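Progress report to the Semaan Fund
Project: Supply and garrison records of the Griltside coastal battery, 1939 to 1943
Prepared by: Mireille Awwad
March 23, 2024

## 1. Position against the plan

Cataloguing of the Griltside papers is finished. Transcription of the ration and ammunition returns is finished for 1939, 1940 and 1941, and is in hand for 1942. The 1943 returns have been sorted but not read. The grant application put the end of transcription in December, and the work is behind that date by one series, the quartermaster's correspondence, which is larger than the hand list led us to expect.

The collection came to us as 24 boxes. The hand list made when the papers left Valtdale gave fewer, having treated the loose folders as a single item. All of the folders have now been boxed, numbered and entered. The old numbering is kept in a separate field so that earlier references can still be followed up.

Spending on copying is below the estimate and spending on conservation is above it. The difference between the two is small and is set out in the finance sheet sent separately.

## 2. Transcription

The returns are printed forms completed in ink or indelible pencil. Each gives strength on the day, rations drawn, rations in reserve, rounds held by type, and rounds expended. A form was meant to be raised each week and countersigned by the battery commander. In practice the run is uneven. Forms survive for most of 1940, then thin out in the spring of 1941, when the battery passed from one administrative district to another and two sets of instructions seem to have been in force together.

We transcribe figures as written, including those that are plainly wrong. Where a clerk's total doesn't agree with his columns, the written total goes in the main field and the recalculated total in the note field. Struck-out entries are kept if legible. Initials are recorded but are expanded to names only when the same hand signs in full elsewhere in the series.

Valdemar Hafþórsson wrote the transcription rules and checks a sample from each box against the originals. The most common fault so far has been confusion between the column for reserve rations held at the battery and the column for reserves held for it at Preltlow. The two columns are adjacent on the early version of the form, and on the later version they change places. Box 15, which contains both versions, was transcribed a second time for this reason.
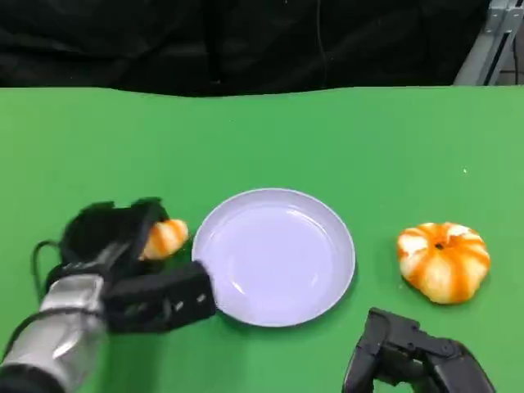

The re-transcription took nine working days. It altered the reserve figures for the summer of 1940 enough to affect one of the draft findings, which is dealt with in section 3. A form-version field has been added to the database and is now compulsory.

## 3. Findings so far

These are provisional and should not be quoted outside the Fund until the 1942 returns have been completed.

**Reserves in the summer of 1940.** The application repeated the usual local account, that the battery could have held out for only a few days if cut off by road. The account rests on a later memoir by an officer who joined the garrison in 1941. The returns don't support it for food. Once the two reserve columns are read correctly, the battery held full reserve rations on site through the whole of that summer. They do partly support it for ammunition. The main guns had 400 rounds on charge at the highest point, and a good share of these were practice rounds which would have been of little use against a landing.

**The Preltlow depot.** Preltlow was a store inland, shared by several posts. Correspondence shows that its stocks were counted more than once, with at least two garrisons each entering the same goods as their own reserve. The district staff knew of this by the autumn of 1940 and asked for separate statements. Griltside complied. We can't yet say whether the others did, as their papers are outside the collection.

**Reduction of the garrison.** The strength figures show men being withdrawn earlier than has been thought. The fall begins in late 1941 and is steady, with specialists leaving first. The letters give overseas postings as the cause in some cases and are silent in the rest. The guns stayed in place and were returned as fit for action throughout, which on paper left the defences looking stronger than the number of trained men would have allowed. How far this was policy and how far it was drift is the main question for the next stage.

**Relations with Valtdale.** The town council's letters to the battery are mostly about billets, broken fencing and the closing of the shore road. They are dull as a series and useful as a control, since they date events which the military papers leave undated. The completion of the second magazine, for example, can be placed from a complaint about lorries.

## 4. Conservation

Three boxes had been stored against an outside wall and had old damp damage along the lower edge. The affected forms were separated, cleaned on the surface and placed in new folders. Loss of text is confined to printed footers. Rusted pins and clips have been removed from the whole collection, with the original grouping marked in pencil on the folder.

The battery plans, which are on tracing linen, have not been unrolled beyond what was needed to identify them. We have asked for a price for flattening and will put it to the Fund as a separate request. 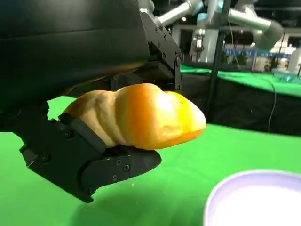 **Can the 1943 returns still be completed within the present grant?**

They can be completed if the quartermaster's correspondence is catalogued by letter and transcribed only where it bears on stores, strength or transport. Full transcription of both series would need an extension of four months.

Our recommendation is the first course. A trial on one box of the correspondence found that most letters were covering notes for enclosures no longer present, and that a summary line carried everything of use in them.

## 5. Access and publication

The catalogue has been supplied to the reading room at Valtdale, where it can be consulted in print. The online version awaits a decision on personal details. Sick returns and charge sheets name individuals, and while the men concerned are very unlikely to be living, the collection was given on the understanding that families would be treated with care. We propose to publish the strength figures in full and to withhold names from medical and disciplinary papers for the time being.

A paper on the ration and ammunition returns is in draft. It will set out the problem of the two form versions in some detail, as the same forms were used at other coastal posts and other readers may have made the error we made in Box 15. The draft will go to the Fund before submission.

## 6. Risks

| Risk | Present state | Action |
|---|---|---|
| Double counting of depot stocks | Confirmed for Griltside in 1940, unknown for later years | Check each later return against depot receipts |
| Gaps in the spring of 1941 | Unlikely to be filled from this collection | Enquire after district papers |
| Indelible pencil fading | Stable in the boxes checked | Copy the remaining pencil forms first |
| Delay in transcription | One series behind | Reduced treatment of correspondence, if agreed |

## 7. Work in the next period

- Complete the 1942 returns and check them to the same sample as before.
- Begin the 1943 returns, starting with those in pencil.
- Compare the strength figures with the posting letters, man by man where a name is given.
- Trace the receipts issued at Preltlow after the autumn of 1940.
- Circulate the draft paper.

## 8. Decisions asked of the Fund

Approval is sought for the reduced treatment of the quartermaster's correspondence and for moving the unspent copying money to conservation. No increase in the total is requested. A reply on the first point is needed before work on the 1943 boxes starts, and the second can wait for the next finance review.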